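Bed Making by the Month: A Buyer Has Questions About Trurno's Gripper Kit

Print | E-mail
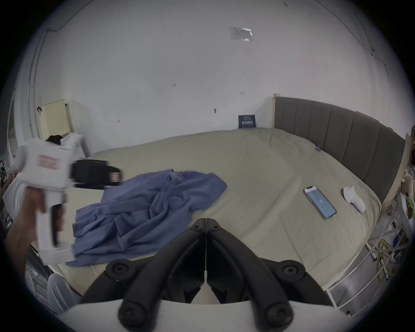

What do you get for the money? A pair of hand-held grippers, a phone app and 18 hours of recording time a month, which Trurno says will teach a home robot to handle your own bedding.

Araceli Ortuño has had the kit for five weeks and is not sold. She runs a small guesthouse and wanted help with sheets and blankets.

"The pitch was that I do the chore and the robot learns it," she said on Wednesday. "So far I do the chore, and I do it slower."

She finds the triggers stiff and says her wrists ache after 11 takes or so. Blankets are the worst part. "A blanket never lands the same way. I asked how many times I have to fold it before the thing understands. They said it depends."

Pravesh Mkhize, who handles support at Trurno, told me that soft items need more recordings than cups or boxes. Pressed for a figure, he would only say "over two weeks of steady use." He could not name a guesthouse where the robot now makes beds unaided.

Ortuño had looked at a rival package from Clustier and found the same promise at a higher price. She plans to keep the kit until April – the contract has a fee for leaving early.

"I'd like to see it make one bed," she said. "Any bed."

Print | E-mail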